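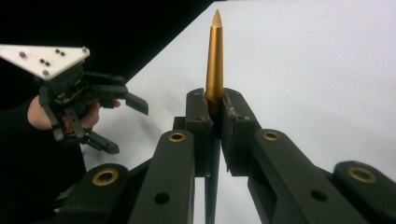
One decent pen is enough

I own one good pen. I used to own a mug full of bad ones, and I think most desks would be better off if their owners made the same swap.

The mug came with me through three jobs. It held conference biros, a pencil with no point and a highlighter I never liked. When the phone rang I would pull out a pen, scribble on the back of an envelope to see if it worked, put it back and try the next. I must have done that for years without once throwing a dud away.

Last October I tipped the lot on to the table and tested them. There were 40. Of those, 27 wrote badly or not at all. I kept one, gave the usable ones to the school office and binned the rest.

People tell me a single pen is a risk. You will lose it, they say. My experience is the opposite. I lost cheap pens every week and never went looking for them. I know where this one is, and when it isn't there I get up and find it.
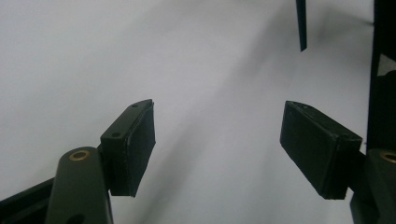
The same goes for the surface you write on. A clear white table is worth more to me than any desk tidy. I have bought desk tidies. The last was a Psarras with 8 compartments, and within a month every compartment had something in it that I didn't need. Storage on a desk fills up, so I stopped providing it.

My colleague Vinzenz Hollenstein disagrees. He keeps paper, tape, scissors and two calculators within reach and says he saves time by not standing up. He may be right for his sort of work. Mine is mostly reading and making notes, and a walk to the cupboard does me no harm.

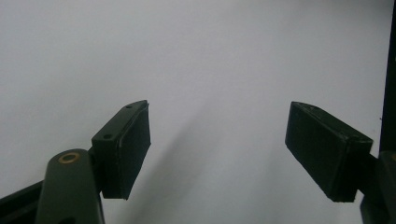

What about the cost?

A good pen costs more than a bag of ten, but you don't need to spend 300 pounds on one. Mine was a modest present. Refills are cheap if you check the size before you order, and I keep a spare in the drawer. I would sooner pay for a refill now and then than go on feeding a mug.

12 comments · 31 shares

Related
Against the three-tier letter tray
Do we still need a kitchen noticeboard?
Why I gave up sticky notes

Contact us | © Mavevholm | Back to top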